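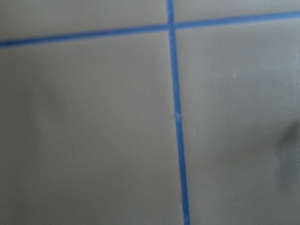
Page last changed: November

4. Setting up a shared credit account in Velter

Velter tracks hours and goods traded between members of an exchange group. You need group owner rights to continue.

1. Open Settings, then Accounts, and select New shared account.
2. Enter a name and the trading unit. The unit is fixed once the first trade posts.
3. Set the credit floor. The default is 60 units below zero.
4. Add at least 2 approvers and save.

Note: Approvers can't approve their own trades - the button stays gray.

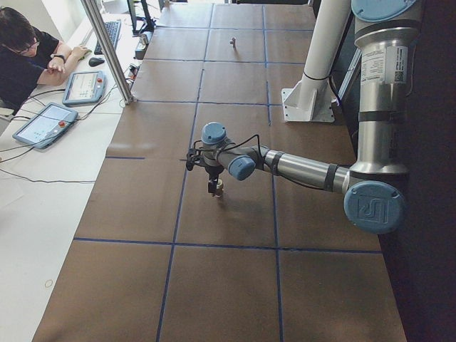 Lok-yiu Chang: Step 4 failed for me until both approvers had confirmed their email. The error only says "save not possible."

Confirm email addresses before starting step 4.

5. Enter opening balances under Accounts, Opening. Balances must add up to zero across the group.

Caution: Posting opening balances can't be undone. Export the member list first.

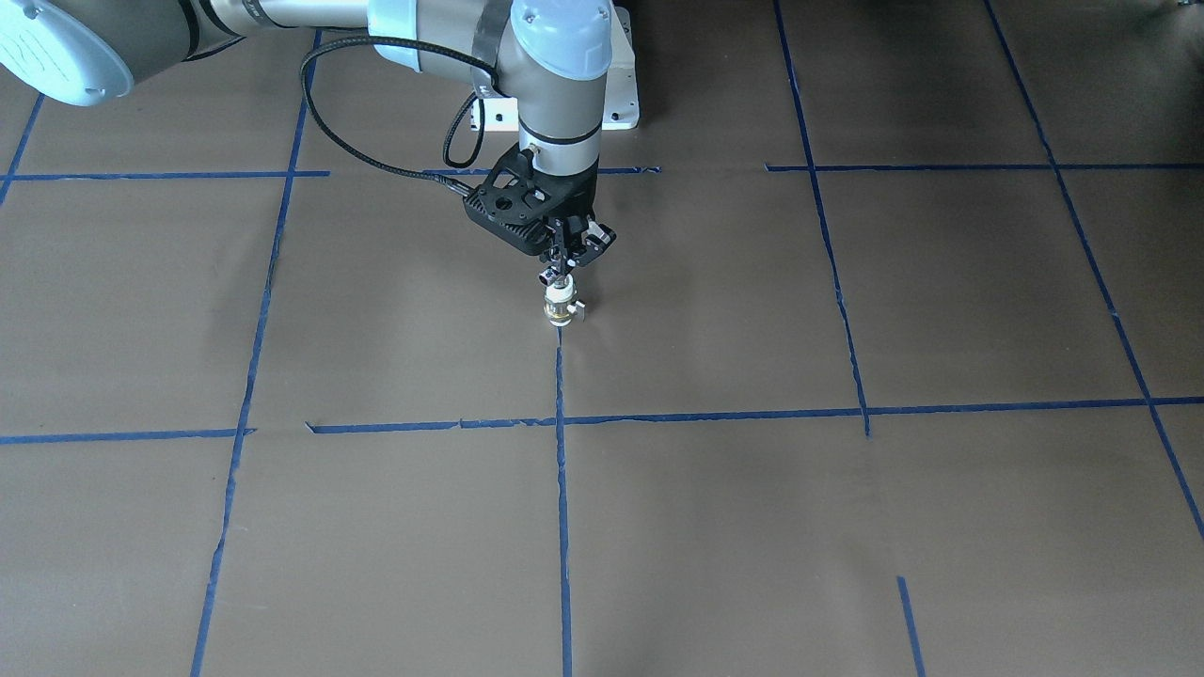
Category: Accounts and balances

Related settings: credit floor, trade expiry (9 days by default), moving members from Flivik.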